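Demonstration Operators Wanted (Simulated Household Robots)
Prikumitz, Uretville. Part time, on site or from home. Starting in July. 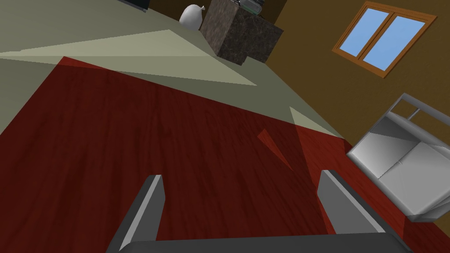 What the work is

We teach robot arms to tidy, fetch, open, close and put away, and we do it with examples recorded by people. You sit at a desk with a hand controller and a monitor. On the monitor is a simulated room, seen from the robot's wrist, with the two gripper fingers at the bottom of your view. You read a short instruction, steer the arm until the job is done, press save, and the room resets with things in different places. Then you go again.

Each recording is called a demonstration, or a demo. The learning system (ours is called Amico) studies thousands of them and tries to work out what to do in a room it has never met. It has no rules written in for picking up a bag or pulling out a chair. Everything it knows about those jobs comes from watching people like you do them, which is why we care so much about who sits in the chair!

We have 12 places on the next crew. The target for this round is 4,000 accepted demos across kitchens, living rooms and a few odd in-between rooms that our scene builders had a lot of fun with.

What a shift looks like

Shifts run four hours, from 8 a.m. or from 1 p.m. You log in, warm up on a room you already know, and then pick up the day's task list. A list might read like this:

Move the bag next to the cabinet door without dragging it.
Turn the wrist to face the window, then return to start.
Close the top drawer, then the bottom drawer.
Bring the open gripper down over the mug and stop before touching it.
Pick up anything on the floor and set it on the table.

Some take twenty seconds. Some take three minutes and a fair bit of muttering. The wrist view tilts whenever the wrist does, so a floor can end up filling most of your screen while the furniture leans off toward a corner. New operators find this strange on the first morning. Most are steering comfortably by the second or third shift, and a few come to like the wrist view so much that they stop glancing at the overhead map at all.

After each block of demos you tag them: clean, usable, or discard. You also type a line about anything unusual. "Came in too low, backed off, tried again from the left" is a great note. We want the recoveries as much as the smooth runs, because a learner that has only seen perfect approaches has no idea what to do when its own approach goes wrong.

There is a ten-minute break in every hour and we hold to it. Hands and eyes get tired, and tired demos are easy to spot in the data.

Who we would love to hear from

You don't need a background in robotics or programming. Our present crew includes a former piano tuner, two people who came from warehouse work, a retired dental technician and several students. What they share is patience, plus a kind of stubborn interest in doing a small thing well for the eightieth time.

You will need:

To be 18 or older and allowed to work locally.
To be able to use a hand controller for up to four hours, with breaks. We have left-handed, right-handed and foot-pedal setups, so please ask if you're unsure.
To be comfortable reading short written instructions in English.
Enough computer confidence to log in, save your work and send a message when something freezes.
Two or more shifts a week for at least eight weeks.

It helps if you have played games with a 3D camera, flown a drone, worked a crane or a digger, done model making, or spent time with any tool you steer from a distance. It also helps if you get motion sick easily and already know it! The tilting view bothers a small number of people, and we would rather find a fixed-view job for you early on. There is always labeling to do, and it pays the same.

Training

Your first three shifts are paid training. On the first you learn the controller and record nothing. On the second you work through 100 practice demos in one room, with an experienced operator beside you or on a call. Those demos never go into the dataset, so feel free to knock over every chair in the place. The third shift is a mix of practice and real tasks, and afterward you sit down with Lợi Mạch, who leads the operator crew, and watch a handful of your own recordings.

Lợi started here as an operator and still records most mornings. Those review sessions are where people improve fastest. You will see your arm hesitate, overshoot, come back, hesitate again, and you'll start to notice the habits you pass on. One of our operators always swung wide to the right before grasping. So did Amico, for a whole month.

How we judge a good demo

People ask about this at every interview, so we might as well put it in writing.

Speed matters less than you would think. A steady pace with clear intent teaches more than a quick dash with a lot of jitter. We look for an approach that makes sense from where the gripper starts, fingers opened before they arrive, a firm close, and a release that leaves the object where the instruction asked for it. We also look for variety. If you always come at the cabinet from the same side, the learner will too, so we'll ask you to mix up your routes and your starting heights.

Failed attempts don't count against you. An experienced operator records 300 demos in a good week and still discards plenty. Pay is by the hour and never by the demo. We tried it the other way early on and got fast, sloppy recordings and some unhappy people.

Please don't aim to move like a machine. The natural way a person slows down near an edge, or lines up with something before reaching, is exactly the material we're after.

Working from home

After training, you can do up to half your shifts from home. We lend you the controller and a small computer, and you need a table, a decent chair and a wired internet connection. Home operators join the same chat channel as the floor crew and can call for help at any point during a shift.

The on-site floor is on the second level of the Phùng building in Uretville, four minutes' walk from the bus loop. There is step-free access through the side door, an elevator, a quiet room and a kitchen with a very good toaster. Bike parking is under the stairs.

Pay and the practical side

The hourly rate is listed on the application form and is the same for every new operator. It goes up after your eighth week, and again if you take on reviewing. Training, breaks and review sessions are all paid at the full rate. Schedules go out two weeks ahead and swaps are easy to arrange in the channel.

What we record is the controller input, the simulated arm's movement and the simulated views. We don't record your face, your voice or your room. Your demos are stored under an operator number, and your name stays in the payroll system. If you would like the written data policy before you apply, just ask and we'll send it.

Where it can lead

Plenty of operators come for one round and leave with our thanks and a reference. Others stay. Reviewers check and tag other people's demos. Task writers come up with the instructions, which is harder than it sounds (try explaining "tidy" in one sentence that five people will follow the same way). Scene builders furnish the rooms and decide where the light falls, what leans against what, and which objects are going to be annoying to grasp. All of our current task writers began on the controllers.

Each round ends with an open afternoon, when the crew gets to watch the newly trained Amico try rooms none of you recorded in. It's noisy. People cheer for a robot closing a drawer, and they groan when it misses the handle by an inch, and quite often someone shouts "that's my move!" from the back.

How to apply

Fill in the short form on the Prikumitz jobs page and choose "Demonstration operator" from the menu. We ask for your contact details, the shifts you could do, and a few sentences about something fiddly you have done with your hands and enjoyed. A resume is welcome but optional.

If we think it could be a match, we'll invite you to a one-hour tryout, which is paid. You will steer the arm through five easy tasks, talk with two of the crew, and have time for your own questions. We aren't scoring how many tasks you finish. We want to see how you deal with the controller when it is new to you, and we want you to find out whether you like it.

Friends are welcome to apply together, though tryouts are done one at a time. If you need any adjustment for the tryout or the job, there is a box for that on the form, and Lợi reads every one personally before setting up the desk.

Applications stay open until all the places are filled.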